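Chapter 9
Trays, Shelves, and the Shared Worktable

Learning goals
After studying this chapter, students should be able to explain the difference between active and resting storage, set up a numbered tray system for a small workroom, and write a clearing schedule for a table used by more than one group.

Key terms: active storage, resting storage, cubby unit, slotted tray, clearing schedule

A worktable is the most costly surface in any shared room. Every item left on it takes space from the next person, and every item put away must be found again. The study of storage begins with this tension. In her survey of workrooms in the Lennox district, Adhiambo Laizer recorded 3,038 items kept on or near tables and found that most of the time lost by users was spent looking for small parts. Large tools were seldom misplaced.

Active storage holds what is needed during the present task and belongs on the table, within reach of the hand. Resting storage holds everything else. A room works well when each kind has its own place and when items move between the two at set times.

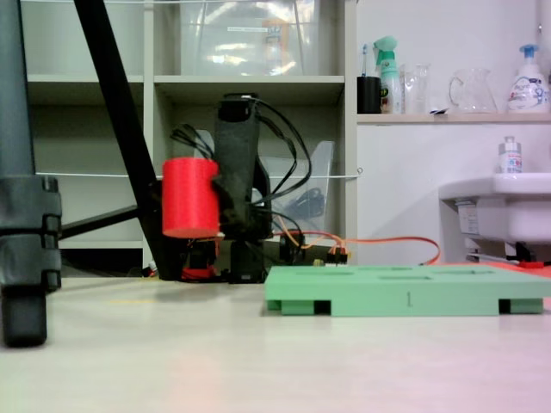 Figure 9.1. A numbered tray on a worktable, with cubby shelving behind. Photo: Elis Parry. Used by permission.

The green tray in Figure 9.1 is a form of active storage. Its slots are shallow, and the numeral on its front face allows it to be listed by number in a room record. The white shelving unit behind the table, divided into square compartments, provides resting storage. Cables and wires also claim table space, and a plan for the surface must allow for the path they follow.

Section 9.1 treats the choice of trays and the numbering of their places. Section 9.2 turns to shelving and the labeling of compartments. Section 9.3 presents the clearing schedule developed by Amândio Vieira for a workroom shared by 17 groups, along with the form used to record missing parts. Students should read the case study at the end of Chapter 8 before beginning Section 9.1.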